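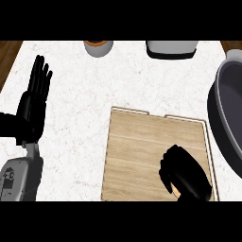 Figure 1. The kitchen counter in simulation: left hand open, right hand closed on the orange piece over the board.

Two-Handed Kitchen Robot: Workshop Build
Session 6 handout, Wirkby shared workshop
Tuesday, May 20, 2025

Where we are

Both arms now run in the simulator, which is a huge step on from January, when we had one shoulder joint and a box of bolts! Tonight is all about the grasp. The metalwork on the bench can wait. Get the virtual hand behaving first and your real fingers will last a lot longer.

Start-up

Load the Vutora counter file and let it settle before you send any command. If things on the counter jiggle at the start, two shapes are overlapping somewhere and you need to lift one a little. Then start the Bavero hand controller, left side first.

The grasp

Look at the right hand in Figure 1. The fingers curl right over the piece, so only a sliver of orange shows underneath. It's a lovely firm-looking pose, but it makes life hard for any camera looking down from above. Your program has to remember where the piece was before the fingers closed (this catches everyone at least once).

Close the fingers in small steps and read the contact values after each one. Stop when the thumb and any 2 fingers report contact. Don't drive to a fixed angle. A fixed angle that suits one piece will squash the next or miss it completely.

Watch the tray rim as well. It's thin, but it is solid in the model, and a low wrist coming in from the side will catch on it. Come down from above, inside the rim, then turn the hand.

The idle hand

We park the left hand open, fingers straight up and together, clear of everything else on the counter. Please keep that pose for now. Next session it gets to hold the board steady, and I can't wait to see that working.

Try it yourself

Run the grasp 18 times with the random seed set to 417, so that we can all compare results. Save the log each time, good or bad. Then move the piece towards the far edge of the board and run the set again. Does the approach still clear the rim? What about the big round pan on the right?

For the bench

Shirima servo horns go on with the flat side facing the wrist. Check the finger cables for fraying before power goes on, and bring your logs on a memory stick, as the workshop network is slow in the evenings.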